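Tue 30 November

Up late again. Wires. All evening wires, my eyes are going funny.

Started because I wanted one length of red for the Nilora lamp and could not find it. Everything in the drawer had gone into one big knot, blue through red through black, and the label from Ziltum still says 100 pieces assorted, ha. Assorted is one word for it. So dragged out the bins and said right, sort by color, be done before supper. Was not done before supper. Had toast.

Thin blue is the worst. It keeps the shape it was coiled in and grabs everyting near it. Red is better behaved. Pull from the middle of the tangle, never from an end, you only make it tighter. Must remember that, I forget every time.

Changed my mind about which color goes in which bin at least twice so don't trust anything I wrote on the tape.

Black bin, yellow bin, green bin, and what hadn't made it into them:

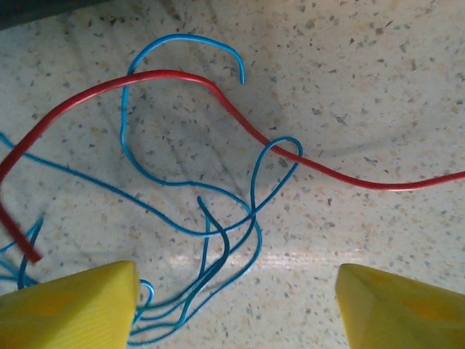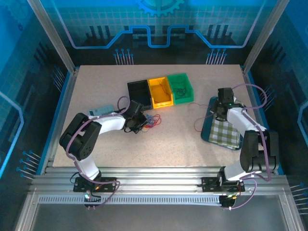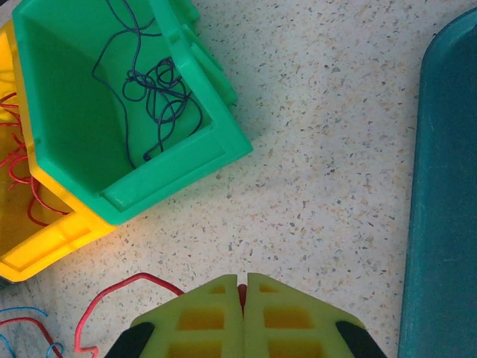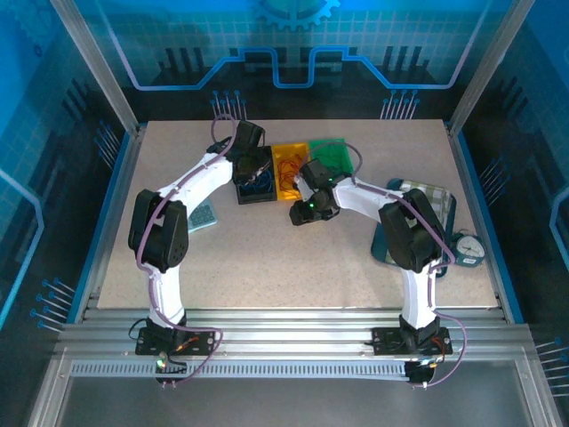

Still to do. Cut ends into a jar, anything shorter than my hand. Proper tape on the bins, the pen kind rubs off. Order more red from Jarum, part 2865 I think, or was it 2061, check the old invoice before ordering becuase last time I got the stiff stuff and had to live with it. Maybe velcro ties too if the postage isn't silly.

The Vigfúsdóttir order has to go out first week of December and I haven't even started on the plugs. Should have done that tonight instead. Well.

Neck hurts. Found one of the small screwdrivers under the bench though, been missing since summer. Lamp still has no red wire in it. Tomorow. Bed.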